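Pressure Loss in a Small Shop Air Line
Student project report, Blackwood site
2020-06-24

Our task was to find out why the air line at the Blackwood workshop lost pressure overnight. The line feeds three drops from one Nollance piston compressor. We shut the tank valve at closing, read the gauge, and read it again the next morning. The line had been in use for 11 years and had no drawings, so we made our own first.
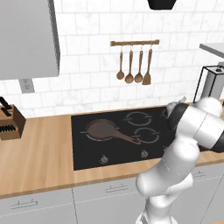 We then put soapy water on every fitting and marked the ones that bubbled. Most of the leaks were at quick couplers with worn seals. One was at the drain on the Tuveck filter, which did not close all the way. We replaced the seals and cleaned the drain seat. 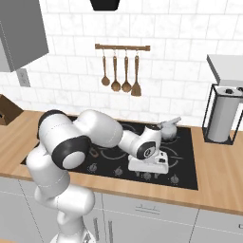
Mirik asked whether the check valve at the tank could be leaking too, and said the shop had seen the motor restart with no tools running. We tested it with the line closed off. It held for 10 hours.

The compressor has run 2,000 hours and its intake filter was dirty, so we changed that as well. 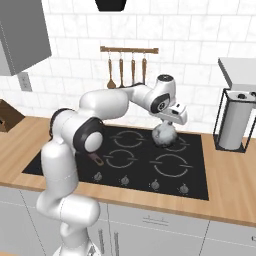

Report by C. Aldane

The second overnight test was done in the same way as the first. The gauge still dropped, but by much less. We did not test the hose reels.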